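Home Trips Notes Data Contact

# Purnbridge overnight notes

I stay in old inns that are meant to be haunted, and I write down what goes on while I'm there. After a few years of doing that in notebooks (and on the backs of menus, and once on my own arm) I typed the lot up into one file. This is the readme for that file. If you like creaky hotels, planning a spooky weekend or just poking about in other people's travel notes, have a look!

## What's in it

There are 200 rows in `nights.csv`. One row is one thing I noticed on a trip, so a busy night might have nine rows and a dull one has a single row saying "slept". They come from 18 different inns and guest houses. Most are in and near Purnbridge, because I can get there after work on the last bus, and the rest are from two longer trips, one to Erkberg and one to the coast at Jutesa.

The columns are:

- `place` – the town, never the name of the inn (see further down)
- `room` – a letter I made up for each room, so you can tell when I went back to the same one
- `hour` – to the nearest hour, on the 24-hour clock
- `kind` – noise, smell, cold, light, object or feeling
- `note` – what I wrote at the time, spelling tidied and swearing taken out
- `boring` – yes, no or maybe

That last column is my favourite. "Yes" means I found an ordinary cause, like the lift, the pipes, or the couple next door having a row about parking. I've got 81 rows marked yes. Please don't read the "no" rows as proof of anything. A "no" only means I looked and couldn't find the cause before breakfast, and I am not at my sharpest before breakfast.

## How I wrote it down

Pencil and paper by the bed, and I try to write before I put the lamp on. I don't use any of the clicky ghost-hunting gadgets. I tried one at Jutesa and it went off every time somebody used the microwave downstairs, so it lives in a drawer now.

I do read up on a place before I go, and I know that's a weakness. If you've been told there's a lady on the back stairs you're going to hear her, aren't you? From June onwards I started asking for a room without looking up which ones had a story attached, and I only read the history on the way home. Those rows have "blind" at the start of the note. I'd trust them a bit more than the others.
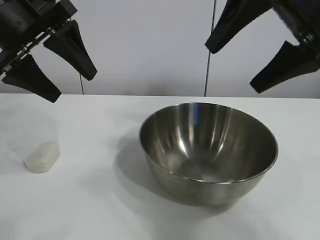 Typing up was slower than I expected. My handwriting at three in the morning is dreadful, and where I couldn't make out a word I put a question mark in square brackets and left it alone. I didn't guess. There's one row from Erkberg that is nearly all question marks and then the word "wardrobe", and I would love to know what I meant.

## Things that are wrong with it

Lots! It's one person, mostly at weekends, mostly in winter when the rooms are cheaper. Old buildings in winter make a racket. The `feeling` rows are just that, and a few of them were written after a very large supper.

The hours on the Jutesa trip may be one out, as I forgot to change my watch and only spotted it at the station. I've left them as they were. And room C and room F in Purnbridge could be the same room with a new carpet – I've asked and the inn isn't sure either.

There's also a smaller file, `jin.csv`, with 100 rows in it. Jin is what I called the old guest house up on the hill, where I've stayed far more than anywhere else. It has the same columns, and every row is also in the big file, so don't add the two together or you'll count everything twice.

## Why the inns aren't named

Some owners love a ghost and put it on the sign. Others really don't want one, and they were kind enough to let me sit in a corridor with a flask. So nobody gets named, and if you work out where a room is, please keep it to yourself.

## Using it

Help yourself. Make charts, write stories, plan a trip. If you put any of it online I'd be glad of a link back, and please keep the `boring` column in when you share it. A friend of a friend made a lovely map and left that out, and for a week it looked as if every radiator in Purnbridge was possessed.

The files are plain text with commas, and notes that have commas in them are wrapped in quotes. They open fine in any spreadsheet program. If the `hour` column turns into dates when you open it, set it to text first and try again.

## Changes

December 2, 2022 – fixed four rows where the smell was down as a noise. Added the blind notes from the second stay at Erkberg. Changed the landing light in room B to "maybe", as I've since been told it's on a timer, though not which timer.

Next on the list is another go at the wardrobe room, if they'll have me back.

We use cookies to remember your settings and count visits. By carrying on you agree to this. Accept Manage cookies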